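Folding Laundry on the Bed: Surface, Order and Bundle Size
Updated August 3, 2025

A bed is the largest flat surface in most homes and works well for folding, provided the cover is pulled tight first. A slack cover lets the lower layer of a shirt creep while the upper one is being turned. Pull from the foot end, then from the two long sides.

Work height matters less than reach. Stand at the long side and keep the unfolded heap on the far corner, out of the folding area. An area the width of one shirt laid out sideways is enough. Finished bundles go on a chair or straight into the drawer.

Order of work

Fold the heavy items first: jeans, sweatshirts, towels. T-shirts come next. Socks are matched last, except for pairs that will be stored inside a shirt bundle.

Smooth each shirt from the collar toward the hem with a flat hand. Turn in both sides, lay the sleeves back along the body, then fold from the hem up. Cotton jersey of 200 gsm or more holds a fold without help. Thinner jersey needs a tighter last turn.

Bundle size

Measure the drawer before settling on a width. The Drukley drawer insert used for this page has an inside width of 245 mm per channel, so shirts are folded to 221 mm. A bundle that touches both walls drags on its neighbors when it is lifted out.
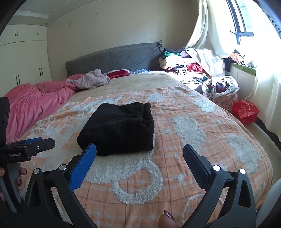
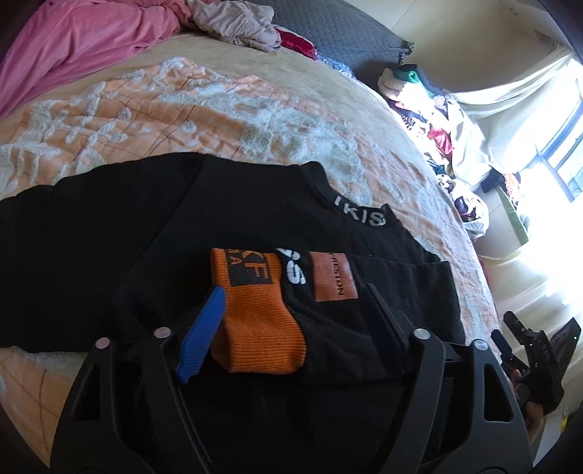

Dark garments are harder to fold evenly than light ones because creases and edges do not stand out. Work near a window in daylight, or put a lamp to one side at a low angle. A black T-shirt spread over a light orange bedspread has a clear outline, and the sleeves can be lined up by that outline alone. On a navy or charcoal cover, spread a pale towel underneath. Check the folded edge by touch, and press out any thick spot before the bundle is put away.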